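2 Jun 2020. Small thread about socks, because I finally finished sorting all of them and I want to tell somebody.

1/ When we moved in January, my friend Mojtaba helped me pack. He put all the socks in one big bag, mine and my husband's and the children's together. I did not open this bag for months. Every week we took from the top.

2/ Yesterday I emptied it on the bed. 75 socks. I counted two times. So even before starting, I knew that one sock must be alone.

3/ My method: first by color, then by length, then by how thick. The black ones I left for the end, near the window, in good light. Black and dark blue are the same color in the evening, believe me.

4/ After around two hours I had a nice row of pairs and 16 socks without partner. No, wait, it must be an odd number. I looked again and found one inside a pillowcase fold. 17 singles, 29 pairs.

5/ Folding: I don't make the tight ball anymore, it pulls the elastic. I lay one on the other, fold in three, and stand them in the drawer.
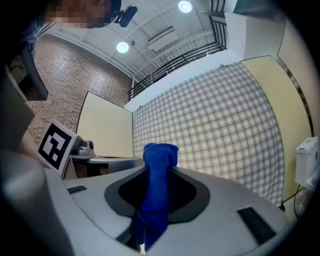 6/ The soft blue things are my favorite to sort, they go quickly. The thin ones for the office slide everywhere and open again.

7/ Singles stay in a paper bag until the end of summer. After that they become dust cloths. Kourosh asked if he can have two for cleaning his bicycle chain. Yes, please take four.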